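Clandel bench suturing robot

By the Lorville Workshop Reference editors
4 min read

The Clandel is a tabletop robot built for practicing surgical stitching on synthetic tissue. It was assembled in a shared workshop in Lorville by members with backgrounds in machining, electronics and sewing machine repair. The machine is a bench project only. It has never been approved, proposed or offered for use on people or animals, and the workshop's rules forbid any such use.

The name refers both to the complete machine and to the control software written for it. The software is kept in the workshop's own archive and is revised at irregular intervals. 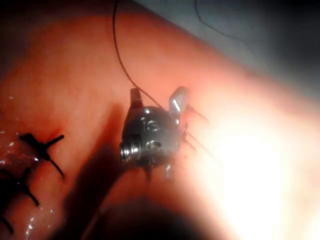 LORVILLE -- Wednesday, January 4, 2023

Background

The project began as an attempt to repair a pair of worn instrument wrists obtained as surplus. Members found that the wrists could be driven by small motors and steel cable, provided that the cable tension was held steady. A first frame was made from aluminum bar. It flexed under load and was replaced in June by a heavier one, cut and drilled on the workshop's own mill.

The parts budget was set at 1,000 dollars, not counting the surplus wrists. Most of this went to motors, bearings and a power supply. The cable pulleys were turned by hand, and 23 of them were made before a full working set was accepted. The rejected pulleys are kept in a drawer and are used to teach new members how to measure bore and runout.

Design

Each arm is moved by motors mounted at the rear of the base, away from the work. Steel cables run from the motors through the shaft to the wrist, where they open and close the jaws and turn the tip. This arrangement keeps the moving mass at the front low. It also makes the cables the part most likely to need attention, and the standard service calls for all of them to be checked after every 8 hours of running.

The working parts at the tip are metal and are polished, which causes strong reflections under the bench lamp. Glare was a recurring problem in early trials, when bright patches on the pad were mistaken by the tracking software for thread ends. A shade was later fitted to the lamp -- a simple folded strip of card -- and the software was changed to ignore areas above a set brightness.

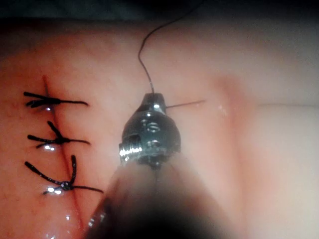
The Clandel's control software divides a stitch into a series of short moves, each of which may be stopped or repeated by the operator. The main moves are picking up the needle, turning it to the correct angle, driving it through the pad, drawing the thread and tying the knot. Black thread is the standard choice for practice on pink pads. The contrast is useful in judging interrupted sutures such as the three along this incision, where the cut tails differ in length and can be told apart at a glance. With the needle held crosswise in the jaws, the operator confirms its direction before the next move is allowed to start.

Practice pads

The pads are soft synthetic sheets bought from Veratberg, a supplier of training materials. They are kept moist during a session, as a dry surface drags on the thread. A straight cut is made in the pad with a blade and ruler before the session. Pads may be turned and used again until the cuts lie too close together to hold a stitch.

Knot tying

Tying is the slowest part of the process. The thread must be wrapped around one instrument and its free end taken by the other, so the two tips have to meet closely without locking together. The De Luca routine, named after the street on which the workshop stands, handles this step. It limits the closing speed of both instruments whenever they come within 2 millimeters of each other. If motor current rises above its normal level, the routine halts both arms and waits for the operator. 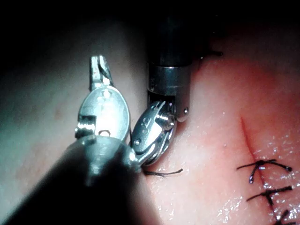 Maintenance and storage

The wrists are wiped down and oiled at the end of each session. Thread scraps are removed from the jaws with tweezers, and the cables are slackened by a quarter turn before the cover is put on. Spare cable is stored on the shelf under the bench, together with the lamp shade and the pad trays.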